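Is a GPS collar worth it for a dog that bolts?

wetboots
11/5/24
Our rescue lurcher has slipped off twice this autumn, once after a hare and once at a banger. Both times we got her back inside an hour but I aged ten years. The other half wants to buy a GPS collar, the Lollik one that keeps coming up in adverts. It says 60 days on a charge and "pinpoint live location anywhere". I have my doubts about both. Has anyone used one for longer than a weekend, on a dog that really does run?

gravelpit
Had one for our beagle. You can forget the 60 days. That's with the dog lying at home next to the router and the tracking more or less asleep. Turn on live mode and we were charging it every four days, and in the cold it was worse. It does find the dog, I'll give it that, but usually a field late.

tansy_and_co
I'll stick up for it a bit. We live outside Mirnthorpe, hills all round, and ours has done the job more than once. You do need to learn how it behaves. The dot jumps about under trees and then settles. If you run at every jump you'll be in the river.

gravelpit
"Learn how it behaves" is what people say about things that don't work very well. For that money plus the monthly fee I'd like it to learn how my dog behaves.

oldcollie
What monthly fee? The box I saw in Pirnska had no mention of one.

gravelpit
Back of the box, grey on grey. The collar needs a mobile signal to tell your phone anything, so there's a SIM in it and you pay for that. No plan, no map. And where there's no signal on your phone there's a fair chance there's none on the dog either.

wetboots
Well, that rules out half our walks. The site says "3,000 lost dogs reunited". Reunited how? Mine's been reunited with me twice by getting hungry.

tansy_and_co
I wouldn't put any weight on the number, all the firms have one. Judge it on the hardware.

halfpint
On the hardware then. I mend things for a living, and a customer asked me to look at her Lollik after the charging contacts went green. The seal round the back is thin and the battery is glued. When it goes, the whole thing goes in the bin.

I told her to rinse the contacts in clean water after every swim and dry them before it goes on the charger. She said the leaflet claims it's fully waterproof. It may well keep water out of the middle, but the contacts are on the outside and they corrode like anything else.
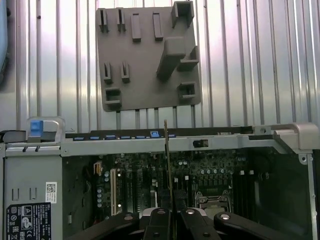

Anyway, the other thing is weight. It's fine on a Labrador. On a lurcher, with that long thin neck, it slides round to the underside and the aerial ends up facing the floor. You'd want it on a harness, up between the shoulders, and then you've got to trust she can't back out of the harness.

wetboots
She can back out of anything. She got out of a "guaranteed escape proof" harness in the shop while the lad was still doing up the buckle.

oldcollie
Then I'd spend the money on a long line and a trainer who knows sighthounds. I've kept dogs all my life and never owned a gadget. Recall on a long line, every day, boring as it is, and don't let her off where there are hares.

tansy_and_co
With respect, recall training does nothing for a firework. A frightened dog isn't listening to you. They can be miles off by bedtime. That's the one case where I think a tracker earns its keep.

oldcollie
In firework week she shouldn't be off the lead at all. Walk her before dark and bolt the gate.

wetboots
She was on the lead. It came out of my hand.

oldcollie
Fair enough, I'd missed that. Two leads then, one on the collar and one on the harness, the second clipped to your belt.

kurtulus_dogs
We rehome street dogs from Kurtuluş and I used to tell every adopter to get a tracker. I've gone off the idea a bit. Some people buy one and then let a new dog off in the first week because "we can always see where she is". Seeing where she is doesn't bring her back over a dual carriageway. For the first few months, lead only, tracker or not. And check the microchip has your current phone number on it, a good few don't.

gravelpit
Best post on here. The chip needs no charging and no monthly fee.

tansy_and_co
It also doesn't tell you where the dog is.

gravelpit
Nor does yours, under trees.

wetboots
Right. I've rung the chip people and it had our old landline on it, so thank you for that. Going to try the two leads, and I've asked whether the shop will take the Lollik back after a fortnight if it's no good. They said "in most cases", and I've asked for that in writing. Will report back if I hear anything.

Recent topics
Lurcher coats: do they need one indoors?
Raw feeding and the price of mince
Beagle has eaten a sock, how long do I wait
Lost and found, August round-up
Read this first: forum rules (3,649 views)

Contact the moderators | Posts remain the copyright of their authors | Back to top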